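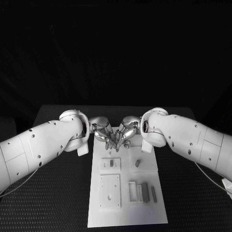

Benedicta Aryee asked, after reading our last report, why the Kwofie board should be paid for a second time when the first one had already been called finished. She also asked for fewer adjectives. Both are fair, and I'll take the money first.

Progress report to the Nurnstead fund, second period
May 12, 2025

The first board was called finished because all its plates were fixed down and every peg had a place to go. I signed off on that wording and I regret it. A fit-and-assembly board is only worth having if the pieces go together the same way at the end of a month as they did on the first morning, and nobody had checked. When we did check, two of the pegs had worn enough that a careless person could seat them at a slant and believe the job was done.

Of the 2000 dollars released for this period, we have spent 1642. Most of it went to Bolix for replacement pegs and plates. A smaller amount bought adhesive, a decent set of gauges and the courier back and forth. The rest is unspent and I would like to carry it into June. I am not asking for a top-up.

What we have now is a large white board with its plates and grey parts laid out on it, on the dark table with the textured surface. We settled on that table after trying a smooth one, where the board crept whenever somebody leaned on a corner. I had my doubts that the surface would make any difference, and I still think the weight of the board does more of the work. I haven't tested one without the other, so please treat the improvement as unexplained.
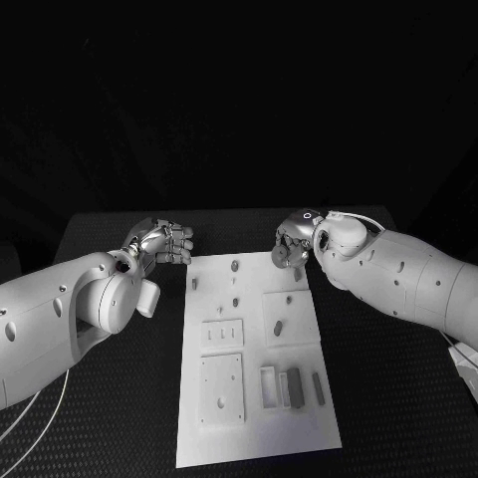
The replacement pegs are better than the old ones in one respect. They come out of the packet closer to the size on the drawing, and we rejected fewer on arrival. Bolix says the finish will also last longer. I've seen no figures behind that and would rather we didn't repeat it in anything that goes out under the fund's name. We will gauge the same pegs again in June and report whatever we get.

The plates are less of a success. They were bonded to the board and left for 24 hours, as the adhesive instructions say, and most held. One lifted at a corner the first time a tight peg was pulled straight up out of it. We reseated it and it has stayed put, but I don't consider that a repair until it has had some proper use. If it lets go again we'll screw it down and put up with the screw heads.

Layout has taken more time than it deserved. The draft we inherited put the tall pieces where they got in the way of the short ones, so you had to reach over one to get at another. We moved them. Whether the new arrangement is easier or we have only grown used to it, I can't tell you. Everyone who has tried it so far had also tried the old one.

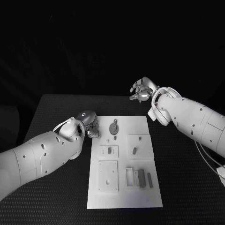

Too many pieces and not enough record-keeping, ran the comment that came back from Jirach, who had a copy of the parts list and the log for review. If a peg is swapped, the log ought to say which one, when, and what it measured. Theirs does. Ours had a column headed "notes" with "seems fine" written down most of it.

I agree about the log and have less patience with the point about pieces. Each one is meant to test a different kind of fit, and taking some away would make the board quicker to reset without telling us any more. Still, I went back through the list with that complaint in mind and found a pair of parts that do very nearly the same job. One of them will probably go.

The new log sheet has been in use for five working sessions. It is filled in properly for four. The missing one is mine.
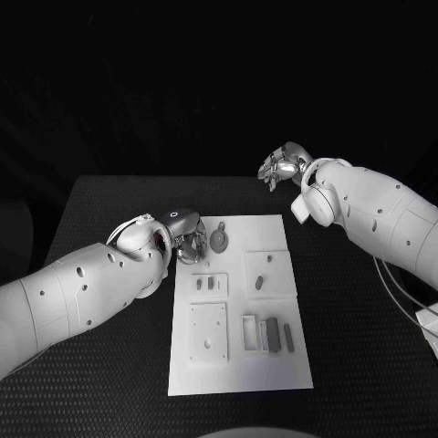 Resetting the board between runs remains the weak spot. It is done from a printed sheet, by eye, and a loose part put back a little off from where it started changes how hard the next attempt is. Earlier drafts of this report described the starting positions as repeatable. I have taken the word out. Marked outlines would help, and so would a simple card template laid over the board at the start of each run. The template is cheaper, so we'll try it first.

For June, then: gauge the pegs, cut the template, decide about the duplicate part, and keep an eye on the plate that lifted. I'd also like one person who has never touched the board to work through it cold while someone else keeps the log.

You asked whether the work is on schedule. The spending is. The board itself is a few weeks behind where the application said it would be, and I don't expect to make that up.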